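Opinion | Workbench | 5 min read

Buy the iron last

Every January I get the same message from somebody who has decided that this is the year they learn to solder. It usually contains a link to an iron, sometimes two links, and the question is always which one they should get. I used to answer it properly. I'd compare the heaters and the stands and the price of the spare tips, and I'd feel very useful, and three months later the thing would be in a drawer.

So I've stopped answering. What I do now is ask what they're going to mend, and where they're going to sit while they mend it. People find this annoying. Thu Thân told me it was like ringing a restaurant to book a table and being asked what I thought about cutlery. But she did end up telling me she wanted to fix the headphone socket on a little practice amp, and that she'd be doing it on the end of the ironing board, and I think we both learned something there.

My view, and I'll put it as plainly as I can, is that hobbyists spend far too much on temperature control and far too little on everything round it. I include myself. My first decent station was an Endesholm, with a digital readout that I thought was the cleverest thing I'd ever owned. It would tell me the tip was at 36 degrees over what I'd set, then 2 under, then spot on, and I watched that number like the football scores. My joints were still dreadful. They were dreadful because I had one lamp, behind me, and I was holding the board down with my elbow.

What sorted me out was a cheap vice and a lamp on a bendy arm. I'm a bit embarrassed by how quickly it happened. The same iron and the same reel of solder, and suddenly I could see the stuff flow round the leg of the component and stop where it should. Before that I'd been going by smell, more or less.

Now, I know what the station people will say, because Tuấn Hầu says it to me every time we're in the same room. He'll say a poor iron can't put heat into a ground plane, that you'll sit there cooking the pad until it lifts, and that beginners blame themselves for what is really a feeble heater. He's right about that! I've lifted pads with a bad iron and I've sworn at it. If you're working on big copper or lead-free joints you do want some muscle, and I wouldn't send anyone off with one of those fixed things with a plug on one end and a nail on the other. But there's a middle, and the middle is perfectly good these days. A plain station with a knob and a tip that doesn't wobble will do nearly everything a home bench asks of it. Past that point you're paying for how it feels, and that's a lovely reason to buy something, as long as you know it's the one you've got.

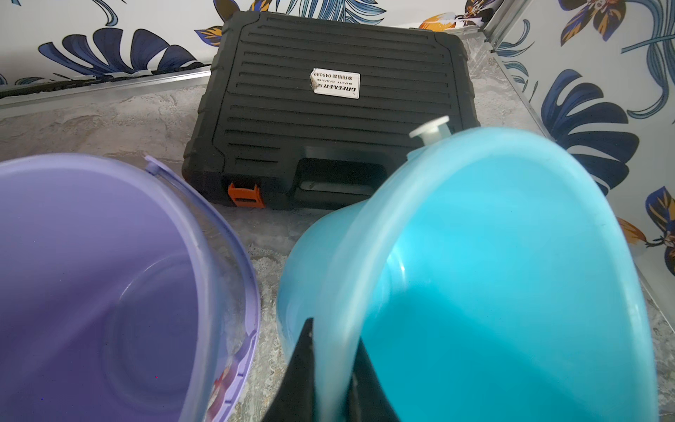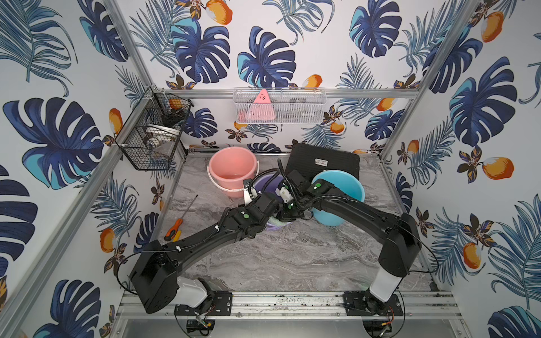
Tubs and grippers, both pictures.

The other place I'd put the money is tips. Good grief, the tips. I'd guess about 40 of the people I've helped over the years were using the thin pointy one that came in the box, because it looks precise. It's the worst one for almost every job. It touches the pad with next to no surface, the heat doesn't go across, so they press harder and turn the temperature up, and then the tip goes black and they decide the iron's broken. Give them a small chisel and a damp sponge (or the brass wool, I don't mind which) and it's a different evening altogether.

Then flux. I bought a little tub of Minness flux paste ages ago and thought I'd been sold something for the trade that I'd never get through. I now put it on everything. If you gave me a flashy station and no flux, or a dull one and a tub of the sticky stuff, I'd take the tub and not think twice. Myrto Zervas, who does far finer work than I ever will, reckons I use too much and that my boards look as if a snail has been across them. Fair enough – I clean them afterwards, mostly.

I do have some sympathy with the people who buy the big station first. Shopping is the easy part of a hobby and it's the part you can do on the sofa. You read the reviews, you learn the words, and you feel you've started. I spent weeks deciding between an Atinga and a Cimuria once, reading arguments between strangers about how quickly each one woke from standby. The gap was a few seconds. I make tea while mine warms up anyway, so what on earth was I doing?

What I'd like is for shops to sell the dull bits together: the vice, the lamp, a chisel tip, flux, braid, and a bag of scrap boards to ruin. Duyên Văn tried to put one of these together for a beginners' evening and had to order from all over the place. The scrap boards were the best thing in it. You need something to be bad on, and it shouldn't be your grandad's radio.

Thu's amp works, by the way. She did it with a borrowed iron that has no display whatsoever, at the kitchen table in the end, with a desk lamp pulled right down over it. The joints are a bit lumpy. She's asked me again which station she should buy and I've told her to mend two more things first, and she's not speaking to me until she's found them.

Filed under: Tools, Soldering, Grumbles

Contact | © The author, all rights reserved | Back to top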